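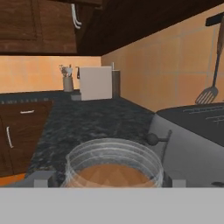
How long should dried beans soak before cooking?

Overnight is enough for most kinds, and 4 hours will do for small ones like navy beans. Lentils and split peas can go straight into the pot.

Pick over the beans first and throw out any stones or shriveled ones. Rinse them, put them in a large bowl and cover with cold water by a few inches, as they swell a lot. In hot weather, keep the bowl in the refrigerator.

Drain, rinse again and cover with fresh water. Bring to a boil and keep it there for 10 minutes, which matters most with red kidney beans. Then turn the heat down and simmer with the lid ajar. Start tasting navy beans at 35 minutes and larger beans at 60. Add salt whenever you like.

Cooked beans keep in the refrigerator for 4 days.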